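Ticket 405 - Playback stops during second act, rehearsal recordings
Product: Zestireck (dance notation and rehearsal playback)
Reported by: Duarte Gouveia, rehearsal director, Rondetti Dance
Status: Reopened
Priority: Normal (I asked for High)

Original report

We use Zestireck to run the music and the marked-up score side by side when we're putting a piece back on its feet. The piece is Delaunay, for 11 dancers, last performed by the company in December. At bar 379 the score jumps back to the start of the section while the music carries on. The dancers are then following counts on the wall screen that have nothing to do with what they can hear. It has done this in every full run I've tried. Starting from the second act on its own, it behaves.

First reply from support

Thank you for getting in touch. Please clear the stored files, restart the laptop and check that you are on the latest version. This fixes most playback faults.

Duarte Gouveia

Did all of that before I wrote in, and said so on the form. Did it again anyway. Same bar, same jump. I doubt that a fault which turns up at exactly the same bar each time has much to do with restarting.

Support

Could you confirm whether the tempo changes at that point? The score and the audio are matched by tempo marks, and a missing mark may cause drift.

Duarte Gouveia

The tempo is 72 from well before that bar to well after it. No change marked, none wanted by the choreographer. Also, drift is when things come apart slowly. The score is dead on until it leaps back a whole section.

Support

We have passed this to the playback team. Their suggestion is that the file was damaged when it was brought over from Dokley. Please export again from Dokley and import the new copy. Attachments can be added to this ticket in the usual way.

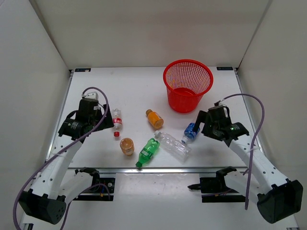
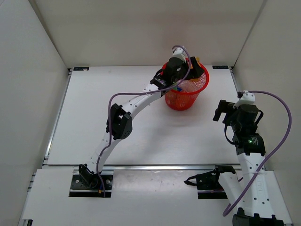 Steps tried since last reply

1. Exported the piece again from Dokley and imported it as a new project. The jump is still there. I compared the old and new files by reading through the section headings and they match.

2. Removed all the video clips, leaving music and score only. No difference, so I've put them back.

3. Swapped the studio laptop for my own. Mine is newer and has never had Dokley on it. Same bar.

4. Cut the first act down to its opening duet and ran straight into act two. It played through to the end without a fault. I wouldn't call this a fix, as we do need the rest of the first act.

5. Renamed the repeated section in act two. Both acts have a section called "Return", copied across when the notation was first typed up. With the second one renamed "Return B" the full run played through twice.

Support

Great news! As renaming the section has resolved the problem, we will mark this ticket as solved.

Duarte Gouveia

Please don't. Two clean runs in an empty studio is a start, but I've had software behave itself for me before and fall over once the company was in the room. And if two sections with the same name can send the score backwards, then the fault is in how Zestireck looks them up. Dokley let us use the same name in both acts for years. There is no warning on import and I can't find a word about it in the manual.

What I'd like to know:

Does the program look for a section by name, by bar number or both?
Are there other names it treats as the same, such as "Return" and "return"?
Will the next update put it right, or do we go through the rest of the repertory renaming things by hand?

Support

Reopened and sent back to the playback team with your notes from step 5. They have been able to get the same jump with a short test score. We don't have a date for an update yet.

Duarte Gouveia

Thanks. I'll keep "Return B" for now and go on printing a paper copy of the counts for the front desk. Full company run is at 10 tomorrow and I'll add the result to this ticket afterwards.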